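Collecting Laundry Folding Demonstrations: Tips for the Bench

These tips are for anyone recording folding demonstrations on the Wenetti arms at the Celtville workshop, or setting up a similar bench at home. They cover clothes and small linens. Most of them were learned by throwing episodes away – our first set with T-shirts ran to 1,376 episodes, and a good part of it had to be recorded again.

Getting the table ready

Use a surface with a little grip. A bare, slick tabletop lets a shirt slide when you pull one corner, and you end up recording a lot of chasing. Felt or a tightly woven upholstery fabric works well. Stretch it flat and fix it under the edge of the table, then run a lint roller over it before each session.

Pick a surface color that isn't in the laundry pile. Gray is a safe choice. White socks on a white cloth are hard to see in the wrist view, and if you can't find the edge on the monitor, don't expect the policy to find it either.

Keep the lighting the same through a batch. Close the blinds if the sun reaches the table after 2 p.m. When you want variety in the lighting, record it as a separate batch and write it in the notes.

Choosing the clothes

Wash everything once before you use it. New clothes come with stiff fold lines from the package, and they drop back into those lines whatever you do.

Mix thin and thick fabrics, but start new operators on something light with clear seams. Stripes and color blocks are helpful for checking your work afterward, as you can see at once if a fold has gone crooked. Empty all pockets. Close zippers, and leave anything with loose beads or long drawstrings out of the pile until you have a clean set of the easy items.

Thirteen garments is a comfortable basket for one shift. With fewer, people start placing the same shirt the same way each time.

Picking up a corner

Most bad episodes go wrong at the first grasp. Come down slowly with the fingers open only as far as you need. Wide-open fingers scoop up two layers. Close on the corner just inside the seam, where the fabric is a little thicker and holds its shape.

Stop for a moment once the fingers are closed. Look at the wrist view and check that there is fabric between the tips before you lift. A small bunch is fine. If the tips have closed on the table covering as well, open, back off and try again. Leave that retry in the recording. Clean recoveries are worth keeping, and the Aguirre recorder has a key for tagging them.

Lift low. A few inches of height is plenty for a fold, and the rest of the garment should stay resting on the table. Striped clothes make good practice, with a white corner pinched at the tips and the red bands lying flat behind it.

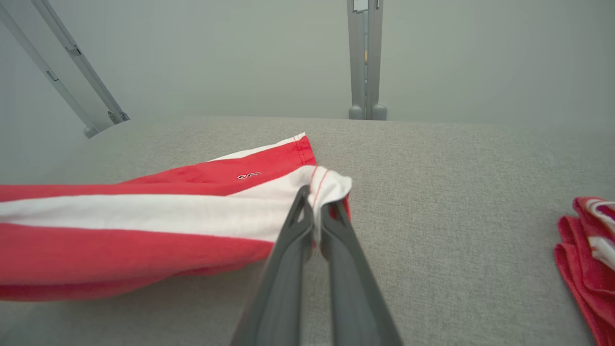 Making the fold

Carry the corner across in one smooth arc and set it down past the point you are aiming for, then ease it back. Fabric trails behind the gripper, so a corner dropped right on the mark usually lands short.

Open the fingers fully before you move away. Half-open fingers snag on hems and drag the fold out of line. Press the crease with the side of a closed finger, one pass only.

Don't fix tiny wrinkles. Operators who like a neat drawer will spend half the episode smoothing, and the policy picks up the fidgeting.

Resetting between episodes

Shake the garment out and drop it. Don't lay it out by hand in a neat square unless the task sheet asks for a flat start. Change the garment's direction each time, and use the far corners of the table as well as the middle.

Labels and storage

Write the task line the same way every time: "fold shirt in half, left to right" and "fold the tee" should not both be in one batch. Mark failures as failures right away, while you remember what happened.

Copy the day's files to the Tomovden drive before you shut down the arms, and play back a few from the start, middle and end. We once found a smudged wrist lens only after reaching episode 2,568. Wipe the lens with a dry microfiber cloth at every break.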